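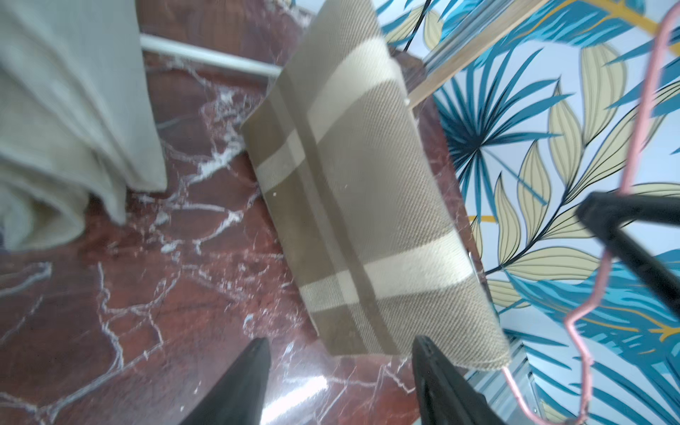
Idrisa Bakilana wrote in August to say that the old version of this section told her to "configure the permit year" before it told her what a permit year was, and that she had sold two hundred stickers to the wrong one. Fair enough. The order has been changed.

## 3. Setting up transfer station permits

Use this section to turn on permit sales in Plarkska for your town office. You need an administrator login, the fee schedule your board voted on, and the fee schedule your board thinks it voted on, so you can settle the difference first.

### 3.1 Set the permit year

The permit year is the period a sticker is good for. It doesn't have to match the calendar year or the fiscal year. In Dradstead it matches neither, for reasons lost in a filing cabinet.

1. Sign in and open **Town Setup > Permits**.
2. Select **Transfer Station** and click **New Year**.
3. Enter the first and last day.
4. Enter the grace period in days. The default is 21. Enter 0 if your town has no grace period, or has one but would like to keep it quiet.
5. Click **Save**, then **Lock Dates**.

**Caution:** Once dates are locked and a permit has been sold, you can't change them without voiding every sale in that year. Plarkska will ask you to confirm. Read the dialog box. It looks like the one you always click through.

### 3.2 Add permit types

Each type has its own price and its own sticker prefix.

1. On the **Types** tab, click **Add**.
2. Type a name of up to 70 characters. It prints on the receipt, so "Resident, first vehicle" will serve you better than "Type A new (use this one)".
3. Enter the price. Leave off the dollar sign.
4. Choose a prefix of one or two letters.
5. Check **Requires proof of residency** if a clerk has to look at something before the sale goes through.
6. Repeat for each type.

**Note:** A free permit still needs a price. Enter 0.00. A blank price takes the type off the counter screen and the online form, and you will spend a morning looking for it.

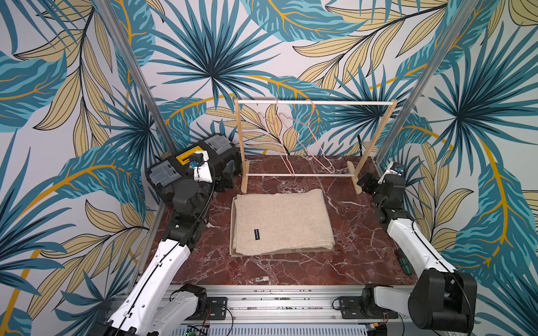

Couldn't the second-vehicle price fill in by itself, one reader in Idunby asked, once the household has bought its first? It can. Open the second-vehicle type, check **Offer after**, and pick the first-vehicle type from the list. The reader's next question was whether a boat trailer is a vehicle. Plarkska has no opinion on that, and your bylaws may not either.

### 3.3 Match households to addresses

Permits belong to households, and a household is tied to a street address. You can bring addresses in from a file.

1. Save your address list as a CSV file with the street number and street name in separate columns.
2. Open **Town Setup > Addresses** and click **Import**.
3. Match your column names to the ones on the right side of the screen.
4. Click **Test Import**. Nothing is saved at this stage.
5. Look at the **Problems** list. Fix what you can in the file and test again.
6. When the list is empty, or as empty as it's going to get, click **Import for Real**.

Yes, the button says that. An earlier release called it **Proceed**, and people did.

The usual entries in the Problems list are:

- **Duplicate address** - the same house appears twice, often once as "Rd" and once as "Road". Keep one.
- **No street number** - common with camps and older farms. Enter a location note in the **Unit** column.
- **Unknown street** - the street isn't in your town's street table. Add it under **Streets** before you test again, or find out why a road in the next town is on your list.

**Caution:** Don't open the CSV in a spreadsheet program, admire it, and save it again. Some programs turn a unit number such as 3-10 into a date. Your residents do not live at March 10.
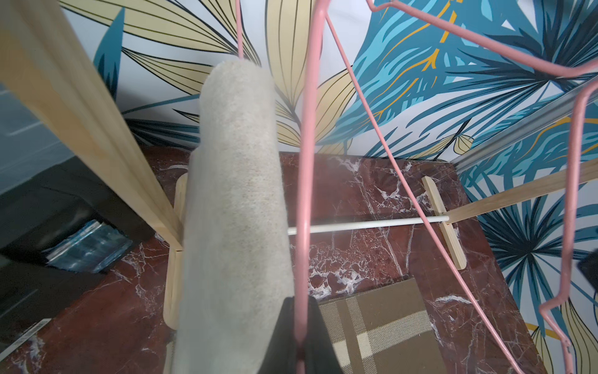 Tse wants it on record that two-family houses should not be entered as one household with a note saying "it's complicated." Agreed. Give each unit its own line, with the same street number and a different entry in the **Unit** column. Both units can then buy at the first-vehicle price, and neither can see the other's license plates.

### 3.4 Load sticker numbers

Do this with the actual roll of stickers in your hand.

1. Open **Permits > Stock** and click **Add Roll**.
2. Choose the permit type.
3. Type the first number and the last number on the roll.
4. Choose where the roll will be kept: **Counter**, **Gatehouse**, or **Mail**.
5. Click **Save**.

Plarkska hands out numbers in order. If a clerk peels one from the middle, the sale will go through, but the number on the screen and the number on the windshield won't agree. To fix it, open the sale, click **Change Number**, and enter what the resident really has. There's a comment field. Keep it civil, it's a public record.

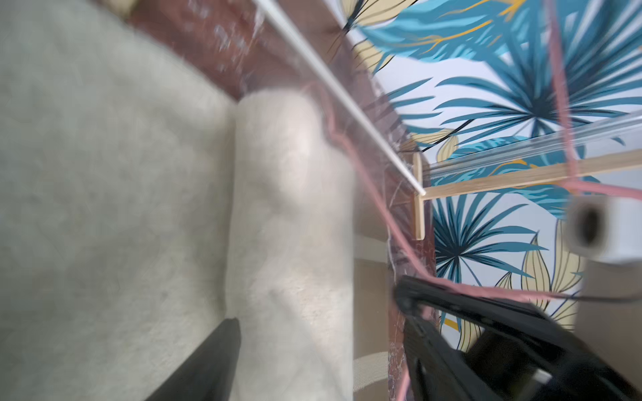
*Cream-colored roll and off-white fabric, reddish-brown marbled surface behind.*

### 3.5 Run a practice sale

1. Turn on **Practice Mode** at the top of the counter screen. The bar turns orange.
2. Look up your own address, or a town building if you live elsewhere.
3. Add a plate and sell yourself a permit.
4. Print the receipt and check the town name, the fee, and the last valid day.
5. Turn **Practice Mode** off.

**Note:** Practice receipts are marked VOID in small type at the bottom. The Dradstead gate attendant has asked that it be larger. It's on the list for the next release.

If the receipt shows last year's dates, go back to 3.1 and make sure the new year is set to **Current**. For online sales, continue to Section 4.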